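Siltesar (robot learning method)

By Aurelio Soler
December

Siltesar is a method for training two-armed household robots in simulation. It was developed at the Ouali laboratory in Plalalstead and runs on the Satari simulator. The robot learns from computer-rendered rooms, using a wide view over both arms together with close views near the grippers.

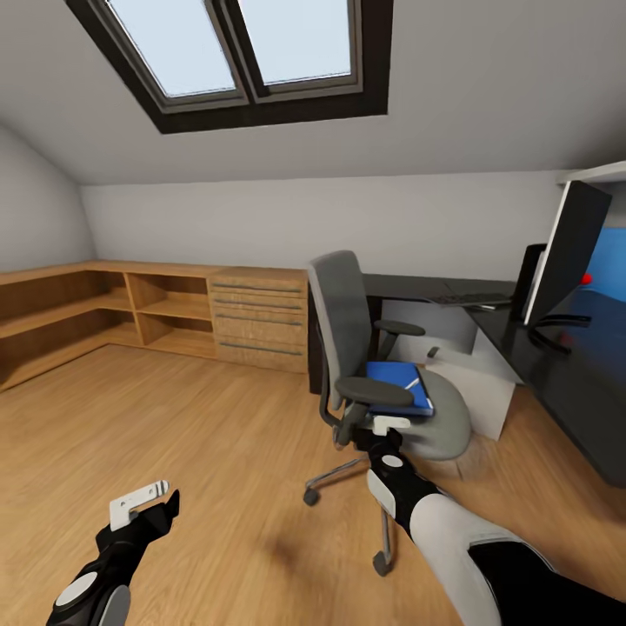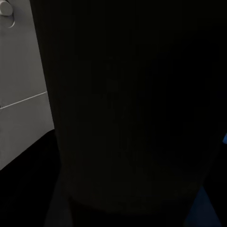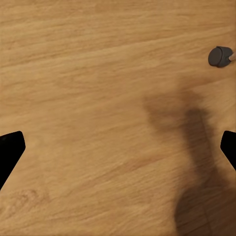

Rendered views from one Siltesar session. The first shows both arms in an attic office.

Method

Training starts with demonstrations. An operator steers the two simulated arms through a short task, such as picking up a folder or moving an item to a shelf, and the simulator stores the joint positions along with every camera view. The full set holds 2183 demonstrations recorded in 200 room layouts. Each demonstration is then replayed with changed lighting and surface textures.

The main feature of the method is a weighting step. Close views often carry little useful information – an object can fill most of the picture, or there may be only bare tabletop between the fingers. Siltesar scores each view at every time step and lowers the weight of those that say little about where to move next. The scores are learned together with the control policy, so no hand labeling is needed.

Results

The policy was tested on 2000 simulated trials in rooms left out of training. With weighting turned on it finished 800 more trials than the same network with all views treated equally. Most of the gain came from tasks in which a gripper had to work close to furniture. Tasks on open tabletops changed very little.

Limitations

Soft objects such as cloth are not modeled. The published tests cover simulation only, and transfer to physical arms has not been reported.

Last updated: December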